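Prenik Craft Market: minutes of the January meeting
January | Posted by the market secretary

Meeting opened at 7 pm. Previous minutes accepted.

Hall hire goes up to $349 a market. Agreed to keep stall fees as they are until winter. Balance in the account is $4,000.
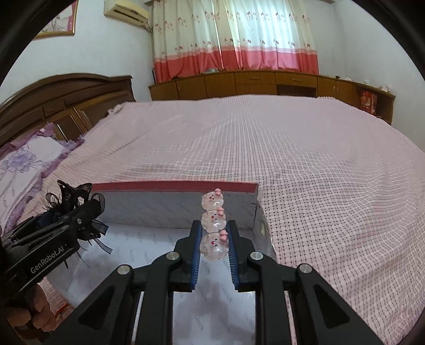
Tondov Printing quoted $200 for 900 colour flyers. Accepted. Stallholders selling children's accessories to be grouped near the side door.

Parking on the grass deferred.

Closed 8.10 pm.

Recent items
Stall application form
Minutes: December
Binent Street parking map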